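Hand-held gripper pair for cloth folding demos: build log and a slip problem
Home Builds > Manipulation > Data capture

mullion_b
Posts: 184
Monday, 7:12 PM

I have a pair of hand-held parallel grippers running well enough to record with and would like comments before I print another set of fingers. The target is a two-arm bench setup folding laundry. The arms are not finished. The capture side is, more or less, so I have been recording demos by hand in the bedroom while I wait for gearboxes.

Summary of the build:

Housing: black, rounded back shell, printed in two halves. Slotted black plate on top carries the fingers.
Fingers: yellow, printed solid with a slot down each face. No pad.
Wide-angle camera on each unit, looking forward over the back of the housing, so the fingers are always in view.
Logger: Losum board, 3000 mAh pack, strap on the handle side.
Software: my fork of Gilivlow, replay only. No training has been run on this set yet.

The slip problem: on thin knits and on anything with a hem the fingers hold. On heavier cloth with a soft fold they close, take up the fold, and then lose it over the first few centimeters of travel. I lose the episode, restart, and end up with a set that is biased toward easy garments. The grip in this one is typical of what I get when the fold stands up between the fingers.
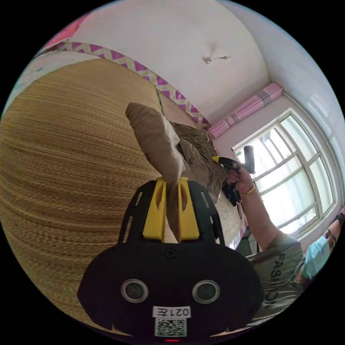

Questions
1. Pads or no pads? I have silicone sheet from Kosteck, 1 mm and 2 mm.
2. Is the slot in the finger face doing anything useful? I kept it to save weight and print time.
3. Is the window going to hurt me? It is right behind the second gripper for much of the session.
4. Anyone using circular fisheye input directly, without rectifying?

Episode length is between 12 and 40 seconds. Total so far is 3944 frames after I threw out the failures, and I know that is small.

torsion_spring
Posts: 611
Monday, 7:40 PM

Pads, 1 mm. The 2 mm sheet will fold over at the tip the first time you scrape it along the mat to get under an edge, and then you have a lip that catches on everything.

The slot matters more than you think, in the wrong direction. With a slot down the middle you have two narrow rails pressing on the cloth. Fine on a hem, bad on a soft fold, where the cloth bellies into the slot and the contact pressure drops. Print a set with the slot filled and try the same garment before you glue anything.

kneehole
Posts: 77
Monday, 8:05 PM

I would argue the other way on the slot. If the cloth bellies into it you get a mechanical lock and not a friction grip. My fingers have a row of shallow pockets and they hold denim better than flat ones did. What you have is a slot running along the finger. If the pull is also along the finger, the cloth slides straight out of it. Turn the pockets crosswise and keep them.

Before changing geometry, measure closing force. A kitchen scale under one finger is good enough. If you are squeezing by hand with a trigger, the force varies with how tired you are and no finger shape will fix that.

torsion_spring
Monday, 8:11 PM

Pockets, yes, if they are shallow. His is a long slot. Those are different parts and I don't think the comparison holds.

Agree about the scale.

mullion_b
Monday, 8:34 PM

Measured it. Trigger fully home, left unit: 11 N at the tip. Right unit: 7 N. So that is one finding, and an embarrassing one. The right unit has the older return spring. I had been swapping hands between sessions without logging which unit did the lifting, so I can't go back and split the failures by side.

The unit labeled 021左 is the left. The right is the one with the strap hanging off it. I will swap the spring tonight.

ferrule
Posts: 1302
Monday, 9:02 PM

On question 3: yes, it will hurt you, though less than the forum usually claims. The glass blowing out is not itself a problem. There is nothing out there you need. The problem is auto exposure. When you tilt toward the window the exposure drops, the cloth goes dark, and the fold line disappears for several frames. Then you tilt down and it hunts back up. Lock exposure on the mat and accept a white window.

Draw the curtain if you can stand it. Pink curtain will tint everything, so do a white balance afterward and lock that too.

On question 4: I feed the circle in as it comes. Rectifying costs you the outer part of the view, and the outer part is where your other hand is.

octave_panel
Posts: 29
Monday, 9:20 PM

Disagree with ferrule on 4. I trained the same small network both ways at the Nygård shared shop last February and the rectified version localized garment corners better. The loss at the margin was real but I wasn't using that area. A beginner with a few thousand frames should take every simplification available.

ferrule
Monday, 9:31 PM

One arm or two?

octave_panel
Monday, 9:33 PM

One.

ferrule
Monday, 9:36 PM

Then you had no second gripper to lose. He has two hands in view of each other. In the picture above, the other unit is up and to the right against the window, reaching toward the center. Crop that off and the policy has to guess where the partner is.

octave_panel
Monday, 9:58 PM

He has poses for both units if the tracking works. The policy doesn't need to see the partner. It can be told.

mullion_b
Monday, 10:15 PM

The tracking works when the camera sees enough fixed structure. It drifts when I push in close and the view is mostly mat. The weave is regular and the matcher is happy to jump by one row. The zigzag border is worse in principle, being a repeating pattern too, but in practice it is coarse enough that it behaves. The window bars are the best feature in the room, so I am reluctant to close the curtain all the way.

I am going to keep the circle and also keep the poses. Storage is not the constraint.

kneehole
Monday, 10:22 PM

If the mat is the problem, put a plain sheet over it for half the episodes. You want variety in the background anyway.

torsion_spring
Monday, 10:26 PM

A plain sheet gives the matcher nothing at all. Use the sheet with a few printed tags at the corners, or leave the mat alone. Also a plain sheet moves when you drag cloth across it. The mat stays put better, in my experience.

kneehole
Monday, 10:30 PM

Pin it.

mullion_b
Posts: 186
Second update

Spring replaced, both units now within 1 N of each other. Printed two finger sets, one with the slot filled and 1 mm silicone, one with a shallower oval hollow and 1 mm silicone. The oval set is in the picture below; those are not the original fingers.

Results over 20 lifts of the same pair of trousers, picked up at the waist, carried to the far side, laid down:

Original fingers, new spring: 14 held
Filled slot, silicone: 19 held
Oval hollow, silicone: 18 held

I can't separate the last two on 20 lifts. The spring did a fair share of it, if you compare with the failure rate I was getting before, which I only have from memory.

Layout for the trouser episodes is the garment diagonal across the mat, with the folded pile kept further back. Fold sequence is legs together, then halves, then onto the pile. The lift to the pile is where the two units get closest and where I have had contact between housings, five times in the last session. I have started calling the approach side out loud, left or right, before each lift.
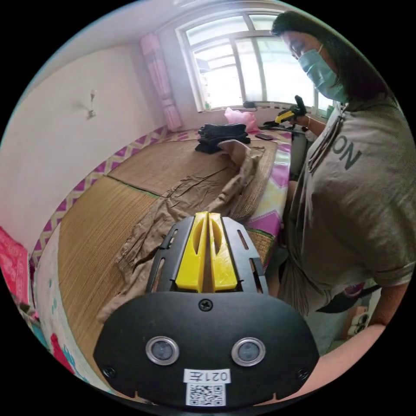 Trousers laid diagonally on the mat, right unit held up near the window. Oval-hollow fingers on the left unit.

Exposure is now locked as suggested. White balance too. The fold line stays visible when I tilt up.

ferrule
Posts: 1304

Good. Move the pile and the bag behind it if you want them out of the training data, or vary where they sit. If the pile is always at the back in the same place, the network will learn the place and ignore the pile. Same for the phone over by the window. Small dark objects make excellent landmarks when they never move.

octave_panel
Posts: 32

Seconding the pile. I had a coffee mug in every episode for two weeks. The model was very fond of the mug.

Still think you should rectify.

torsion_spring
Posts: 615

19 and 18 are the same number. Take the filled one, it is easier to glue to. Clean with alcohol, scuff with 240 grit, contact adhesive, clamp overnight. Do not use superglue on silicone.

kneehole
Posts: 81

The oval is the same number with less plastic on the end of the lever. On a hand-held unit you won't care. On the arm you will, as the wrist servo is the weak joint on most of these home builds. Which wrist are you using?

mullion_b
Posts: 187

Losum, the small metal-gear one, direct drive on the roll axis and a belt on pitch. Tip mass does matter there. I weighed both sets: filled 31 g a pair, oval 26 g. With a 5 g difference at the end of a 140 mm lever I would not expect to notice, but I will log the current on both when the arm is up.

Going with filled for the capture units for now. The plate is slotted for adjustment, so swapping takes two screws and no recalibration as long as I bring the tips back to the same mark.

On the housing contact: has anyone put a bumper on the shell? I was going to run a strip of foam along the widest part, but it would sit close to the bottom of the camera view.

Odette Picard
Posts: 9

I print mine with a TPU ring in a groove instead of foam. It stands 2 mm proud and stays below the camera's line of sight if the groove is behind the widest point. Foam sheds on dark cloth and you end up picking bits off the garments between takes. I can upload the groove profile, it is a plain sketch with three dimensions.

One other thing. Your two units need different tag numbers if you ever plan to use the code on the back for sync. I made a pair with the same code and had to sort a whole evening of recordings by hand.

mullion_b
Posts: 188

Please do upload it. The codes are unique, I checked after reading this. I will print the ring in 95A and report back with the contact count from the next session.

kneehole
Posts: 82

Log which hand did the lifting this time.

mullion_b
Posts: 189

Column added.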